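Grikside Block Set and Work Board for Robot Cell Practice
Sold by Skurden, training equipment for small workshops and colleges
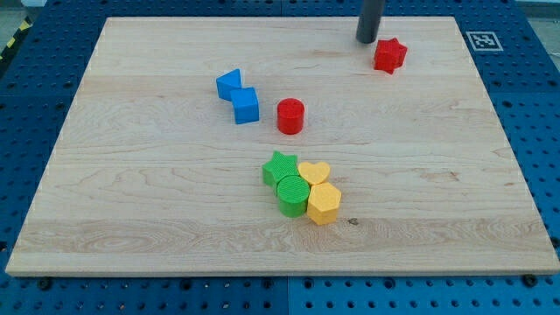 What the set is for

The Grikside set is made for people who must learn, or teach, good practice at a robot cell before they work with real parts. The learner moves coloured blocks on a wooden board, and at the same time follows the cell rules as if the blocks were expensive. The written rules are the main part of the product. The blocks give the learner a reason to use them.

The set does not replace a risk assessment. The standards ISO 10218-1 and ISO 10218-2 apply to the robot and to its installation, and the owner of the cell stays responsible for both. Please read them in the edition that is valid in your country.

What is in the box

Work board in maple, glued planks, oiled on request
Blocks in red, blue, green and yellow: cylinders, cubes, prisms, stars, hearts and pentagons
Square printed markers for the camera
Dridisero rule book, English, spiral bound
Wall card with the start and stop rules, A3

The number of blocks depends on the version you order. Spare blocks are sold one by one.

Rules for the work board

Put the board flat on the bench. It must not rock when you press on a corner.
Keep the markers outside the board and do not cover them. A marker with a scratch or a bent corner must be replaced, not repaired with a pen.
Write the position of the board in the cell log before the first run. If somebody moves the board, teach the positions again.
Tape on the floor shows the limit of the cell. Bags and chairs stay behind it.

Rules for the blocks

Learners often want to begin with a crowded layout. We advise a single block in the middle, then two with a wide space, and only later a close group. When blocks touch each other, the gripper can push the neighbour, and a beginner does not always see why the grip has failed.

Round and square blocks are the easiest. The stars and the heart need a decision about which sides to hold, and this decision must be written in the log — it is the part that teachers forget most.

Never put a fallen block back by hand while the arm is enabled. Stop the cell, wait until the arm stands still, enter by the normal way, and restart from outside.

Speed during teaching

The rule book asks for 135 mm/s or less at the tool in all exercises up to level two. This is our own limit and it is lower than many cells permit. We chose it so that the learner has time to take the hand to the stop button.

Technical data

Article: Byun 12
Board thickness: 12 mm
Marker print: matt, black on white
Service life of a block in our grip test: 3,000 grips
Price with rule book: 1,739 euros, without tax

Care

Wipe the board with a dry cloth. Small knots and darker lines in the wood are natural and are not a reason for return. If your camera takes a knot for an object, change the light first — sanding does not help.

Questions about the rule book go to Constanza Valdebenito, who wrote it and answers in English or Spanish.

Page revised 2026-04-07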